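Out on the road with the Bikero crowd

I'd been promising Edith Bermúdez for ages that I'd come along on the Vedau loop, and in July I finally ran out of excuses. So there I was at 6 a.m. in the Ticona parking lot, half asleep, helmet on crooked, with 77 other riders revving up around me. What a sight! Big touring bikes, little scramblers, and one sidecar outfit that Jairo Correa had driven in from Drovitz the night before (his back was killing him and he still wouldn't stop grinning).

The route is 103 miles, most of it on back roads, and the first stretch up to the reservoir is my favorite kind of riding – long, easy curves and hardly a car.
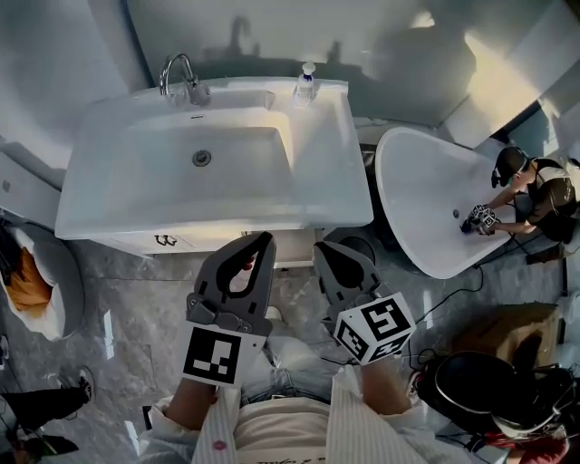

We stopped for coffee at the top, and I got talking to Bit-na Do about tires, as you do. She swears by a softer rear for this road and I'm still not convinced, but I did notice she was a good deal quicker than me on the way down. Hortensia Cárdenas rode sweep all day and got two stalled bikes going again, so a big thank-you to her. Lunch was chili and cornbread back in the lot, and I went up for seconds.

The fall ride is already on the books, with a few changes after what we heard from you. We're splitting into a relaxed group and a faster one, and both will have a fuel stop at the halfway point this time. I know, I know – some of you with the small tanks were sweating it.

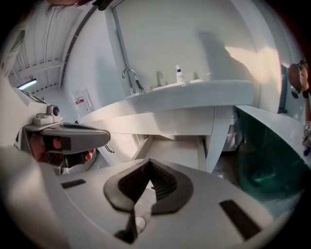 Signing up for fall

Places are capped at 70, and members get first pick. Send your name, your bike and which group you'd like to Przemysław Wilczyńska, and please mention if you're bringing a passenger so we order enough food.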